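Latis Support Desk – Data Collection Tools
Ticket reference: 726
Product: Lolier hand-held gripper pair, with head camera
Reported by: Ginda research group
Status: Closed – resolved with procedural change
Priority: Normal

Summary of report

The reporting group states that demonstrations of soft-object handling, recorded with the Lolier grippers, could not be used for training a two-arm policy. In the replayed trajectories the distance between the left and right fingertips was wrong at the moment of grasping. The offset was not constant from one demonstration to the next. Rigid objects recorded in February with the same grippers had replayed correctly.

The group asked whether the fault lay in the marker tracking, in the Kolev alignment software or in the recording method.

Information supplied by the group

Demonstrations submitted: 200
Demonstrations rejected by Kolev at the alignment stage: 55
Objects: small plush toy; light plastic parts
Streams: gripper cameras and head camera, recorded together
Changes since last good session: new table position; gripper software updated

Log

09:10 – Ticket opened. Logs and recordings received. File integrity confirmed for all streams.

09:45 – Clock offset between the gripper cameras and the head camera checked on the first recordings of the set. No drift found. Timing is excluded as a cause.

10:30 – Marker map compared with the printed tags. Identifiers agree with the configuration file. The group was asked to confirm that no tag had been replaced after calibration. It confirmed this in writing.

11:20 – Rejected demonstrations reviewed one by one. In most of them the head camera loses one marker for a short period as the hands close on the toy. The wrist is rolled inwards and the tag faces away from the operator's head. Kolev then fills the gap from the last known velocity, and this is where the fingertip distance begins to go wrong.

11:50 – The accepted demonstrations were reviewed for the same fault. It is present in a number of them, but the gap is shorter and falls below the rejection threshold. The group's trained policy will therefore have been affected by material which passed the check. The group has been advised to withdraw the current result until the set has been processed again.

13:15 – Question from the group: could the gripper cameras be used to recover the missing pose? Reply: in part. The view from one gripper often includes the marker cube of the other, and Kolev can use this observation if cross-view tracking is enabled. The setting is off by default and was reset by the software update. This accounts for the good results in February.

14:00 – Cross-view tracking enabled. The full set was processed again from the original recordings. Of the 55 rejected demonstrations, most were recovered. Those remaining have both markers lost together and cannot be repaired. They should be recorded again.

15:40 – The group reported that 119 new demonstrations had been recorded under the revised procedure, with none rejected. Policy training restarted by the group.

Resolution

The fault was a combination of a reset software setting and a recording habit that hid the tags from the head camera. The grippers themselves are within tolerance and need not be returned.

Revised procedure for two-handed recording

Before each session, open the Kolev settings page and confirm that cross-view tracking is on.
Begin every demonstration with both tags in view of the head camera, and hold still until the start tone has ended.
Keep the elbows low when closing on a soft object. A slight outward turn of the wrist is enough to keep the tag visible.
Mark any demonstration in which the object is dropped – do not delete it.
Repeat the calibration whenever the table has been moved.

Queries concerning recordings made before the update should be raised as a separate ticket, quoting the reference above.

Attachments
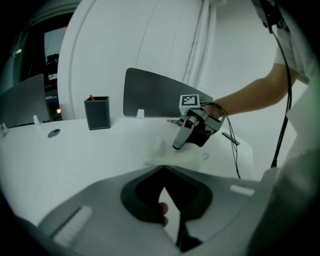
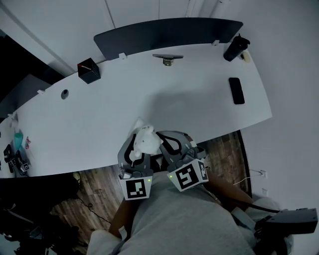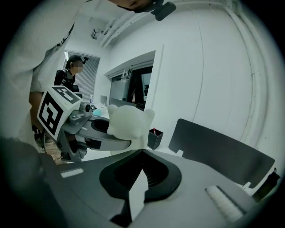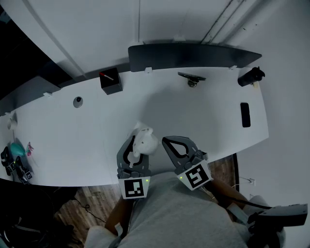
Last attachment: head-camera view, soft toy between the two grippers, marker at the base of each finger.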